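Weighing and Sorting Outgoing Mailer Bags
Packing Room Procedures, Drimcombe Returns and Dispatch

Purpose

These instructions apply to all staff and temporary workers assigned to the parcel bench at Drimcombe. They cover soft plastic mailer bags only. Cartons and tubes are handled under the separate Clollier guide kept at the front desk.
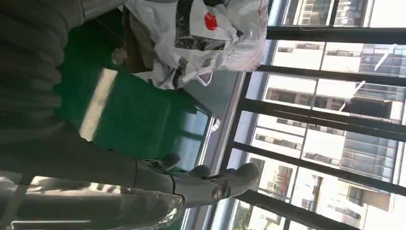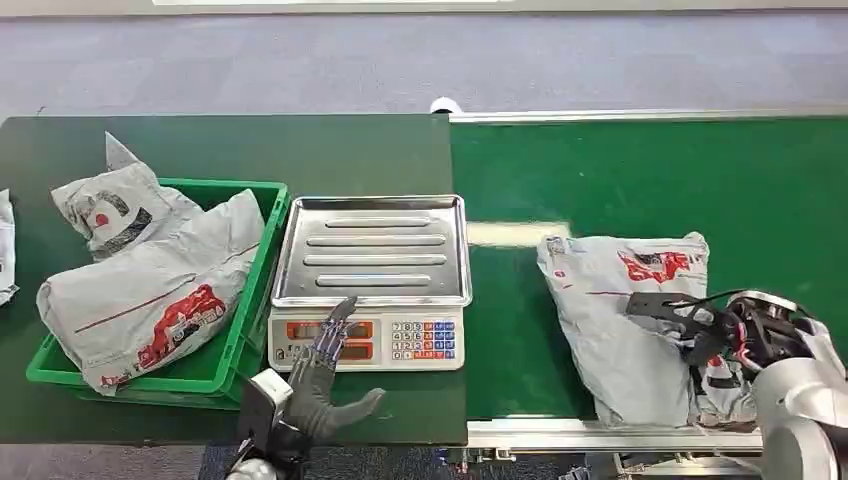
Why must each bag be weighed when the order record already lists a weight?

The listed weight is calculated from the goods alone. It does not include the bag, packing slip or any padding, and a small difference can move a parcel into a higher postage band. The carrier charges by the measured weight, so the figure from the scale is the one to enter.

Before You Begin

Confirm that the scale is level and that nothing is touching the tray. Switch it on and wait for the display to settle at zero. If it does not settle, press the zero key once. A scale that still shows a reading must be reported to Rochelle Tapsell, Dispatch Supervisor, and taken out of service until she has cleared it.

Set the crate of unweighed bags beside the scale, within easy reach. Crates should be filled no higher than the rim where possible. Large bags may be laid across the top, provided they are weighed first.

Weighing

1. Take one bag from the crate. Check that the flap is sealed along its full length and that the plastic has no tears.

2. Press out trapped air gently with the flat of the hand. Do not fold a bag tightly to make it smaller.

3. Place the bag in the middle of the tray. A long bag should be turned or loosely folded so that no part of it rests on the table or against the crate.

4. Wait for a steady reading before entering the weight in Laris.

5. Attach the postage label to the smoothest side of the bag. Keep the label clear of the seal and any seams.

6. Lay the bag flat on the conveyor with the label facing up. Leave a gap between bags.

Bags Set Aside

Any bag that is torn, unsealed or missing its order slip goes to the Mahuika shelf with a hold tag, code 751. Do not reseal a bag with tape unless the contents have been checked against the order.

End of Shift

The final carrier pickup is at 4 p.m., except on Saturday. Bags weighed after that time remain in the packing room overnight. Wipe the tray with a dry cloth, switch off the scale and return empty crates to the rack.

Questions about this procedure should be directed to Ashton Tamihana, Packing Room Manager.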